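가양금 시료 창고 > 집에서 하는 수질 검사 > 질문과 의견

제목: 수돗물 경도 측정, 적정 키트로 충분합니까?

글쓴이: 이사_커피물
등록: 2026년 5월

안녕하십니까. 저는 외국에서 와서 한국에서 작은 커피 가게를 하고 있습니다. 한국어로 긴 글을 쓰는 것이 아직 조심스럽습니다. 이상한 표현이 있으면 너그럽게 읽어 주시기 바랍니다.

제 가게 이름은 Issa입니다. 에스프레소 기계의 보일러에 석회가 생겨서 수리를 받았습니다. 수리 기사님은 물의 경도를 먼저 알아야 한다고 하셨습니다. 그래서 Mosto라는 이름의 적정 키트를 샀습니다. 시약을 한 방울씩 넣고, 색이 빨간색에서 파란색으로 바뀔 때까지 방울을 세는 방식입니다.

문제는 결과가 매번 조금씩 다르다는 것입니다. 같은 수도꼭지에서 받은 물인데 어떤 때는 다섯 방울이고 어떤 때는 일곱 방울입니다. 제가 잘못하고 있는 것인지, 키트가 원래 이 정도인지 알고 싶습니다. 정수 필터를 바꿀지 결정해야 하는데, 이 숫자를 믿어도 될지 모르겠습니다.

답글 1
글쓴이: 라임스케일

방울 수로 세는 키트는 한 방울 차이가 곧 눈금 한 칸입니다. 다섯과 일곱이면 차이가 조금 크지만 놀랄 정도는 아닙니다. 병을 기울여서 떨어뜨리면 방울 크기가 달라집니다. 병을 완전히 거꾸로 세우고 천천히 누르십시오. 그리고 시료의 양을 눈금까지 정확하게 맞추셨습니까? 키트에 들어 있는 플라스틱 병은 눈금이 굵어서 눈의 높이에 따라 양이 달라 보입니다.

답글 2
글쓴이: 이사_커피물

답변 감사합니다. 병을 비스듬하게 들고 있었습니다. 시료의 양은 대충 맞추었습니다. 위에서 내려다보면서 맞추었는데 그것도 좋지 않은 것 같습니다.

답글 3
글쓴이: ysaline_v

저는 의견이 조금 다릅니다. 커피 가게에서 필터를 고르는 목적이라면 한두 방울의 차이는 중요하지 않습니다. 저도 가게를 두 곳 운영하면서 종이 검사지만 사용했습니다. 종이는 더 부정확하지만, 보일러가 망가진 적은 없습니다. 경도보다 알칼리도를 모르는 것이 더 위험합니다. 많은 분들이 이 두 가지를 같은 것으로 생각합니다.

답글 4
글쓴이: 라임스케일

알칼리도도 측정해야 한다는 말씀에는 동의합니다. 그러나 검사지만으로 충분하다는 말씀에는 동의하기 어렵습니다. 검사지는 한 칸의 간격이 너무 넓습니다. 필터의 교체 시기를 정할 때는 필터를 지나간 물의 작은 변화를 보아야 하는데, 검사지에서는 그 변화가 같은 칸 안에 숨어 버립니다. 보일러가 고장 나지 않은 것은 그 동네의 물이 원래 부드러웠기 때문일 수도 있습니다.

답글 5
글쓴이: ysaline_v

동네마다 다르다는 점은 인정합니다. 제가 있던 곳의 물은 부드러운 편이었습니다. 그래도 처음 시작하는 분에게 너무 많은 도구를 권하면 결국 아무것도 측정하지 않게 됩니다. 저는 그런 사장님을 여러 명 보았습니다.

답글 6
글쓴이: 살라메_A

두 분의 말씀을 모두 잘 읽었습니다. 저는 작년 9월부터 집의 물을 매주 측정하고 있으며, 지금까지 153번의 기록이 있습니다. 한 번 갈 때 여러 시료를 측정하므로 숫자가 많습니다. 제 경험을 순서대로 쓰겠습니다.

첫째, 물을 받기 전에 수도를 2분 정도 틀어 둡니다. 밤사이 배관에 머물러 있던 물은 결과가 다르게 나왔습니다.

둘째, 시료를 받는 병은 같은 물로 세 번 헹굽니다. 세제로 씻은 병을 그대로 쓰지 마십시오.

셋째, 시료의 양은 피펫으로 맞추는 것이 가장 좋습니다. 피펫은 세워서 보관하십시오. 눕혀 두면 안쪽으로 액체가 들어갈 수 있습니다.

피펫 거치대와 시험관이 나온 사진을 함께 올립니다.

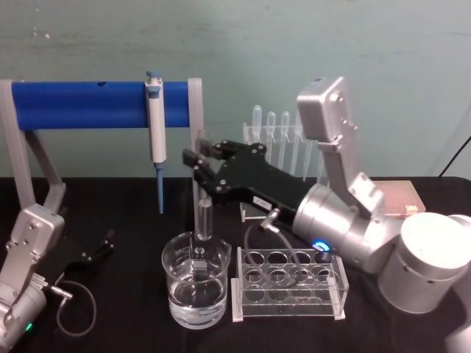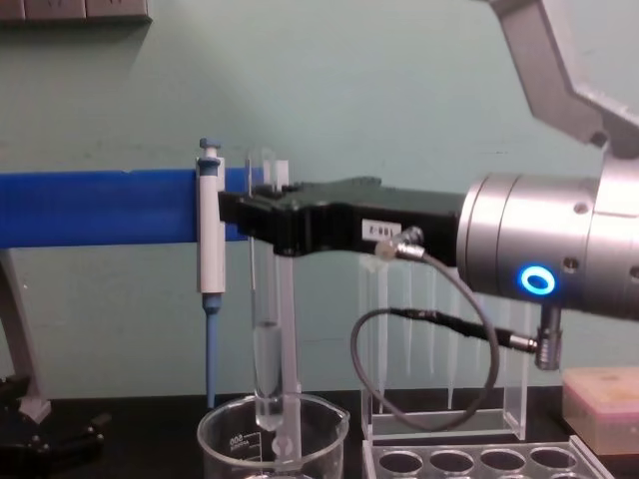
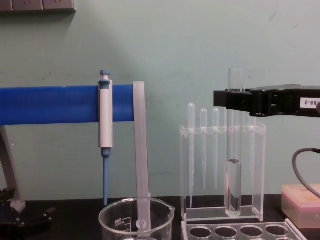
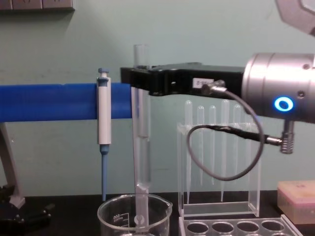
답글 7
글쓴이: rima_물맛

필터를 지난 물과 지나지 않은 물을 둘 다 측정해야 합니까?

답글 8
글쓴이: 살라메_A

두 가지를 같은 날에 측정하시는 것이 좋습니다. 원래의 물은 계절에 따라서도 변하기 때문에, 필터 뒤의 숫자만 있으면 필터가 약해진 것인지 물이 변한 것인지 구별할 수 없습니다. 시간이 부족하시면 필터 뒤의 물은 매주, 원래의 물은 매달 한 번 측정하셔도 괜찮습니다.

답글 9
글쓴이: 이사_커피물

자세한 설명에 깊이 감사드립니다. 말씀하신 방법으로 오늘 아침에 다시 해 보았습니다. 물을 먼저 틀어 두고, 병을 세 번 헹구고, 시약병을 똑바로 거꾸로 들었습니다. 세 번 측정해서 여섯, 여섯, 여섯 방울이 나왔습니다. 시료의 양은 바늘이 없는 주사기로 맞추었습니다. 피펫은 가격을 보고 조금 더 생각하기로 했습니다.

한 가지를 더 여쭙겠습니다. 색이 바뀌는 순간을 정하기가 어렵습니다. 빨간색과 파란색 사이에 보라색이 있습니다. 보라색에서 멈추어야 합니까, 완전한 파란색까지 가야 합니까?

답글 10
글쓴이: 라임스케일

붉은 기운이 완전히 없어질 때까지 가셔야 합니다. 보라색은 아직 중간입니다. 흰 종이를 병 뒤에 대고 보시면 구별하기 쉽습니다. 가게의 노란 조명 아래에서는 보라색과 파란색이 비슷하게 보이니 창가에서 하십시오. 마지막에는 한 방울을 넣고 잘 흔든 다음 조금 기다렸다가 다음 방울을 넣으십시오. 물이 차가우면 색이 천천히 변합니다.

답글 11
글쓴이: 바타이네

지나가다가 한마디 씁니다. 주사기도 괜찮은 방법입니다. 다만 고무 부분의 끝이 둥글어서 어디를 눈금에 맞추어야 하는지 헷갈립니다. 매번 같은 부분을 맞추시면 적어도 결과끼리 비교는 할 수 있습니다. 그리고 시약의 유효 기간도 확인하십시오. 저는 오래된 시약으로 한 달 동안 잘못된 숫자를 적은 적이 있습니다.

답글 12
글쓴이: ysaline_v

여섯 방울이 세 번 나왔다면 이제 숫자를 믿으셔도 됩니다. 제가 처음에 한두 방울은 중요하지 않다고 썼는데, 방법을 조금 고쳐서 이렇게 맞는다면 고치는 편이 낫겠습니다. 그래도 알칼리도 키트는 꼭 사십시오. 이 의견은 바꾸지 않겠습니다.

답글 13
글쓴이: 이사_커피물

알칼리도 키트도 주문했습니다. 같은 회사의 제품이 품절이라서 Sellton이라는 가게에서 다른 것을 골랐습니다. 도착하면 필터 앞과 뒤의 결과를 표로 정리해서 새 글로 올리겠습니다. 시약의 유효 기간은 내년까지로 적혀 있습니다.

답글 14
글쓴이: rima_물맛

표를 올리실 때 필터를 설치한 날짜도 같이 적어 주시면 좋겠습니다. 저도 비슷한 크기의 가게라서 교체 시기를 비교해 보고 싶습니다.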